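Vudum Bench Cell: PC Drive Removal and Refit Kit

Home > Workcells > Disassembly > Bench Cell DR

Overview

The Vudum Bench Cell is a tabletop kit for pulling hard drives from desktop computers and fitting replacements. It is sold to refurbishers, repair depots and college labs that handle mixed lots of used towers. One arm, one two-finger gripper and one fixture plate cover the job. The tower lies on its side with the panel off, and the arm works from above.

The kit is meant for shops that process up to 1,000 towers a month. Larger sites usually run two cells side by side with one operator between them. The operator opens the case, sets it on the table and presses start. Side panels, screws and stuck connectors are still hand work, and the cell does not attempt them.

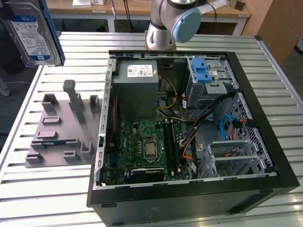 Setup takes most of a morning the first time. The table frame comes assembled, and the arm bolts to the back edge. Cases do not need to be clamped as long as they sit flat on the slats. If a case rocks, put the two rubber strips from the accessory bag under the low side. Leave enough room at the front for the operator to turn a full-size tower around.

Software

The Kusetti control software runs on the supplied controller and comes with nine case profiles. A profile tells the arm where to look for the drive bay, which way the caddy slides and how far to lift before moving sideways. New profiles are taught by hand. You guide the arm through the job a few times, save the run and check it at low speed.

Teaching a new case takes an hour or two for someone who has done it before. Cases with loose cabling take longer, and it pays to record extra runs with the cables lying in different places. Profiles can be copied between cells on a USB stick.

The wrist camera is used for the last part of the approach. The overhead camera checks that a case is present and facing the right way. Both streams can be saved with each run, or switched off to save disk space.

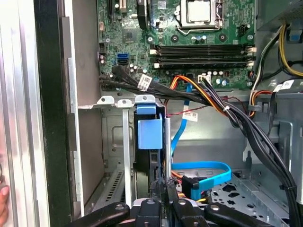
Ionescu Refurbishing ran the cell from spring through August and wrote to us that the cables were the part that mattered most: "We tie the bundle back before we start the run. When we skipped that, we had more stops than we wanted. Caddy drives went fine. For drives screwed straight into the bay we still use a person." They also asked for a larger pause button, and current units have one.

Gripping and force limits

Finger force is set per profile. The default suits a 3.5-inch drive in a plastic caddy. Use the lower setting for older caddies, where the plastic can be brittle. If the arm meets more resistance than the profile allows, it stops, opens the fingers and backs off along the path it came in on. The event is written to the log with a time of day and a short clip.

The standard fingers have a textured tip. Replacement tips are sold in pairs and take two screws each. Check them for wear every 1,000 cycles.

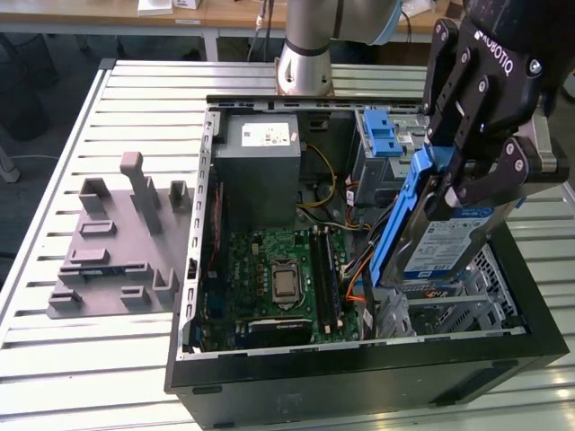 3.5-inch drive in blue caddy, held over the open tower.

What is in the box

Arm with mounting plate and cable
Two-finger gripper with standard tips
Wrist camera and overhead camera
Aluminum slatted table
Printed fixture plate
Controller with Kusetti software and nine profiles
Accessory bag: rubber strips, cable ties, spare screws

Monitor and keyboard are not included. The controller takes any standard display.

Known limits

The cell does not unplug SATA or power leads in the current release. Disconnect these by hand before the run. Small form factor cases are not supported, and neither are 2.5-inch drives without an adapter. Shiny case panels can confuse the overhead camera under direct sun, so keep the table away from windows or fit a blind.
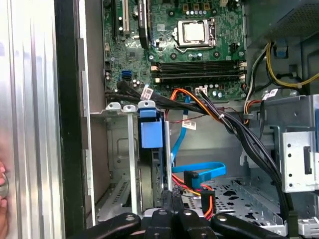 Photo: Vudum / Tulstead workshop

Service and training

A one-day training visit is part of the price for sites within 460 miles of our Tulstead workshop. Sites farther out can book the visit at cost or take the course by video call. The cell carries a two-year warranty on the arm and one year on the gripper. Finger tips and cables count as wear parts.

Orders placed with a purchase order ship once the table size is confirmed. For quotes, spare parts or a trial with your own cases, use the contact form and list the tower models you handle most.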